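Folding small cloths flat: does the method matter at all?

vinport_linen
Posted January 26, 2022

Every guide I read says to fold a kitchen cloth in thirds, then in half, and it will "stand up on its own" in the drawer. I tried it with 15 of mine. They stood up until I took one out, and then the whole row fell over like drunks. Is anybody really getting results from this, or do we all just repeat it?

HNaseri
Thirds works fine if the cloth is a true rectangle. Most aren't after a few washes. Lay one on a table and look at the corners before you blame the fold.

vinport_linen
I did look. My pink ones are the worst of the lot. One side leans in, and a corner pokes out past it in a little point. You can pull on it all day.
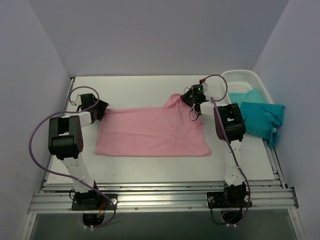
So I start with the long side toward me, get that edge straight, and only then deal with the far edge. If I grab the far edge first I end up with a fat roll of fabric standing up and wrinkles running down from it. Smoothing with my palm moves the wrinkles over to the other half. I don't see how thirds fixes any of that.

Aisling F.
It doesn't. Iron them.

vinport_linen
I'm not ironing a rag that's going to wipe up soup.

stindum33
Agree with the OP on this one. I bought the Zastia drawer dividers because a blog swore by them, and 10 cloths per slot was supposed to be the magic number. I get a better drawer by stacking them flat like my mother did. The dividers are in the garage.

HNaseri
Stacking flat means you only ever use the top two. The ones on the bottom sit there until September.

stindum33
And? They're cloths. They don't go bad.

Aisling F.
He has a point about rotation though. I put the clean ones on the bottom and take from the top. Takes no extra time. And I still say a warm iron on the crease side, 13 seconds, would save vinport all this tugging.

vinport_linen
13 seconds times the whole pile, plus getting the board out. No thanks. I'll try the flat stack for a month and see if it's any less annoying. Not expecting much.

HNaseri
Fold the crooked side to the inside at least. Then you don't have to look at it.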